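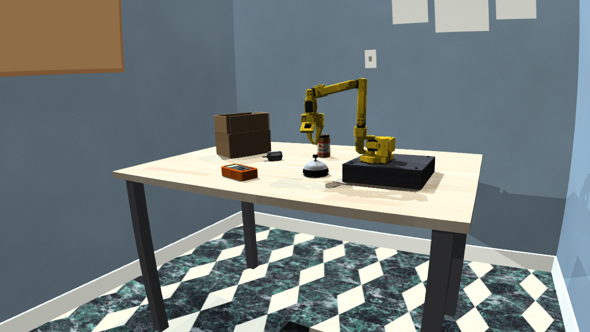 Rendered view: yellow arm with two-fingered gripper, light wooden table.

Florkura Coloured Glass Panel, Type 2
Flat laminated panel for façades, screens and canopies

Product description
Florkura Type 2 is a laminated glass panel made from two toughened plies with a coloured interlayer. It is supplied as a finished unit, cut, drilled and edge-worked at the Urnell plant, and cannot be altered on site. The panel is intended for outdoor use on decorative structures, stair enclosures, chapels, pavilions and entrance screens where colour has to be even across a large area.

Panels are flat. Curved elevations are built up from flat units set at an angle to each other, up to 16 degrees between neighbouring panels when the Peixoto hinged bracket is used. For tighter curves, reduce the panel width.

Sizes
Standard width: 300 mm
Standard length: 1,000 mm
Thickness: 16 mm overall
Size tolerance: plus or minus 2 mm on either edge
Corners: square, or cut to template
Non-standard shapes are made to drawing. Triangles and trapezoids are accepted if no corner angle is sharper than that shown on the template sheet.

Colours
Clear blue, deep blue, sea green, amber, smoke and white. The white interlayer is translucent and hides the fixings from the outside in daylight, though not when the structure is lit from within. Colour samples are sent on request. Small differences between batches are normal, so order all panels for one elevation together.

Fixing
Each panel is held at four points by the Ballmont clamp or the Peixoto bracket. Both are stainless steel with replaceable rubber pads. Do not mix the two types on one panel - the pads differ in hardness and the load will not be shared evenly. Leave an open joint between panels as given in the fixing guide. Silicone in the joint is optional and must be of a neutral-cure type.

The supporting frame is not part of the supply. Wind load, snow load and movement of the frame are to be checked by the project engineer before the panel layout is agreed.

Handling and storage
Store upright on padded racks, under cover and off the ground. Keep the paper separators in place until fitting. Panels with chipped edges should be set aside and reported with the batch number, which is etched in the lower left corner.

Cleaning
Water and a mild detergent, applied with a soft cloth. No scrapers, no abrasive powder. On coastal sites, rinse the clamps at the same time and check the pads each March.

Ordering
Minimum order is 16 panels per colour. State the shape, colour, fixing type and hole pattern for each panel mark. Drawings are returned for approval before cutting - changes after approval are charged as new work.

Data sheet revised 2022-11-20. Replaces all earlier sheets for Type 2.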